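My shoulder has been clicking since October, and I have now seen three people about it. The first told me it was my posture. The second told me posture has nothing to do with anything. The third, at the Tromholm clinic, charged me $300 and handed me a sheet of exercises I'm fairly sure I'd seen on the internet.

I'm 47, so maybe some clicking is just what you get. But I did the exercises. Four of them, twice a day, with a yellow rubber band that smells like a new shower curtain. The sheet says "most patients notice improvement in weeks." Which patients? How many weeks? When I asked, I got a smile and a second sheet.

Then there was the Skonddale program, which my insurance would pay for up to 16 visits. Funny how the treatment plan they wrote me came to 16 visits exactly. I asked what would happen if I felt better after six. The front desk said we could "use the rest for maintenance." I am not a furnace.

To be fair, Kaja Priedītis, the therapist I ended up with, was the one person who said "I don't know" out loud. She thought the joint was probably fine and that I was guarding it – holding my arm stiff without noticing. She had me reach for a high shelf while talking about something else, and I got a good bit higher than when I was thinking about it. I'm still not sure what that proves. I could also have been warmed up by then.

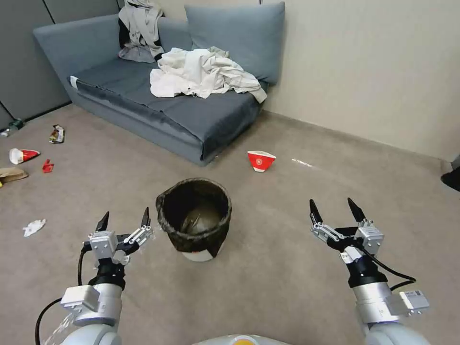
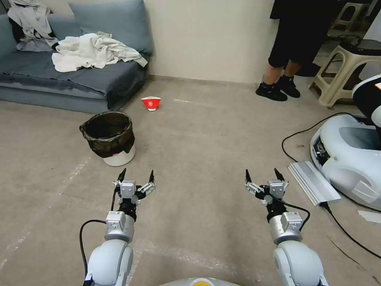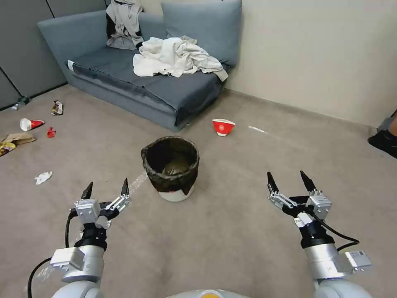 She also told me to quit the heat pad, which the Plukholm people had told me to use every night. I quit for two weeks and couldn't tell any difference, so I've gone back to it for the simple reason that it's nice. My neighbor swears by the Urbonaitė method, whatever that is. The website has a lot of smiling people on it and no numbers at all, so I'll pass for now. Next visit is at 8 in the morning, and I plan to ask about the clicking again.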